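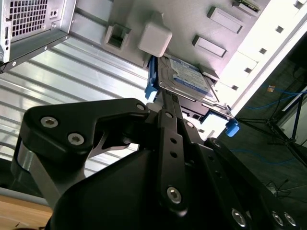
Urnton Repair Library, Desktop Computers Team
Questions people ask before handing over their tower

What do you take in?
Desktop tower cases, in any state of undress. Side panel on, side panel off, side panel last seen in a house move: all fine. Laptops go to the Jaiswal Room upstairs, where they have smaller screwdrivers and more patience.

Do I need to bring the cables?
Bring the power lead. Please leave the monitor, the mouse mat and the drawer of mystery adaptors at home. We have a drawer of our own.

Will you open the power supply?
No. The silver box with the square grille of little holes comes out whole and goes back whole, or gets swapped for another one. What lives inside can hold a charge after it has been unplugged, and we are fond of our fingers.

Why did you ask when I last cleaned it?
It gives us an idea of what is waiting behind the panel. The truthful answer is usually "never", and you may as well say so at the desk. Carpet level is the worst place to keep a tower and the place where everyone keeps one.

Are my files safe?
Safer if you copied them first. We don't wipe a drive unless you have signed the form, and we don't look through your photographs — we've seen other people's holidays. If a drive has to come out, it goes in a bag with your ticket number on it.

What happens to the screws?
They go in a lidded pot with the same ticket number. You may get 2 back that you don't recognise. They were in the bottom of the case when it arrived.

How long will it take?
Most towers are back with their owners in a fortnight. Anything handed in during December 2021 will be looked at in January, however sadly you ask.

Can I have parts from the shelf?
If you need them for a machine you own, yes. Mohammed-Awal Aryee keeps the parts list, which stands at 246 entries, a good many of them fans. Ask for him at the Comell Street door and bring the old part with you. "It's sort of square" has not been enough to go on so far.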